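Notes from the Navton open day, Zesurport

Typing this up on the train so forgive the state of it. Open day at the Navton workshop in Zesurport, December, doors at 10 in the morning. Cold hall, good coffee, long line for badges. Mine was number 202 and it fell off before lunch.

Short version: I went for the two-arm demos and came home thinking mostly about a stop button.

The big cell first. Palletizing, behind a fence, very smooth, very dull. Skipped the talk. Next to it was a Pai conveyor with a sorter that was down for most of the morning, a paper sign taped over the panel. It came back up after lunch, ran a while, then the sign was back. Did not find out why.

The tabletop stations were at the back, four of them, tidying jobs. Small arms in pairs, Prinow controllers under the benches. The one I stayed at was sorting desk things: pens into a basket, brushes onto a rack, that sort of thing. No fence there, just a yellow line on the floor and a sign asking you to keep your hands behind it. 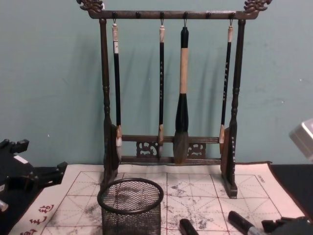 The fault came at twenty past eleven. Right arm went for a brush, closed on it, started the lift, and then the left arm moved as well. It was not supposed to. It swung in at rack height and the two of them met over the mat with a crack you could hear at the coffee table. The engineer hit the stop. Right arm froze straight away. Left arm kept going for what felt like a full second, pushing, and then quit. The rack had gone over by then. It's a tall wooden thing with carved ends sticking out past the posts on both sides, plus brushes dangling on cord loops, so plenty for an arm to snag on. Nothing broke that I could see. One woman in the front row had stepped over the yellow line to film and she jumped back pretty fast.

They shut the station and to their credit explained it on the spot, with the log up on a laptop. As I understood it, the left arm had dropped off the network for a moment and reconnected with an old target still in its queue. So it woke up and carried on with a move from the run before. The timeout was set to 1000 milliseconds. Left over from bench testing, they said, should have been 54. And the stop button on that bench went through the same network as everything else instead of cutting power to both arms directly. So the left arm got its stop late, the same way it got everything late.

That last bit bothered a few of us. I asked if the other three stations were wired the same. Pause. Yes. All four went off within ten minutes and stayed off till 2, when three came back with a hardwired button zip-tied to the bench leg. Ours stayed dark, which I thought was right.

Somebody asked how many clean runs the station had done before this. 103, that morning and the day before. People nodded like that was a comfort. I don't know that it is – the stale queue was sitting there through all of them.

Things I wrote down for our own shop:

Check the timeout on every arm, not just the one we touched last.
Clear the queue on reconnect. Ask for a fresh start from a person.
Stop button cuts power, both arms, no software in betwen.
A line on the floor is not a barrier. Move it back or put up a screen.

Rest of the afternoon was okay. Gripper talk ran over, the parts room tour was full so I missed it. Lunch was soup. Parking is hopeless, take the train. They said a write-up of the fault will go to everyone who signed in, will add it here if it turns up.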